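Why do cupboards have handles?

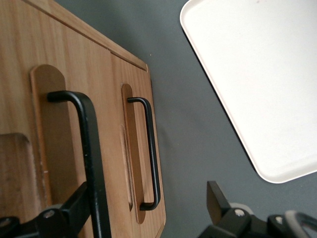

Two black bar handles on a wooden cabinet.

I must open a cupboard 14 times before lunch, and most days I never think about the handle at all. Do you? Let's have a proper think about them now!

Look at the shape first. A bar handle is a straight piece to hold, with a short leg at each end. The legs keep the bar away from the wood, so there's a gap behind it. That gap is for your fingers -- squash the bar flat against the door and you'd have nothing to hook them round.

Now look at the wood behind the handles. Can you spot the long shapes with round tops, a bit like giant pills? Those are called recesses, and a recess is a place where the surface dips in. A dip behind a handle gives your knuckles a bit more room. My uncle has enormous hands and he's always scraping his on our kitchen drawers (they haven't got any dips, poor man).

And what about those darker streaks running through the wood? That's the grain. A tree grows a new layer every year, and when somebody saws the trunk into boards, the layers show up as lines. I like following them with my finger.

Handles can work a clever trick on doors too. Try this one with a grown-up. Find a door that swings, and push it gently close to the hinges. Hard work, isn't it? Now push it far away from the hinges, over where the handle usually goes. Much easier! The further you are from the hinge, the less hard you have to push. Keep your other hand well out of the way -- fingers and hinges do not mix.

Relu Văduva wrote in from Derunach in February to ask what people did before metal handles. Good question, Relu! Lots of them used wooden knobs, or a loop of leather or rope. You can make a loop for a shoebox lid with two holes and a bit of string. Tie a fat knot on the inside so it can't slip through, then give it a tug and see if your lid lifts off.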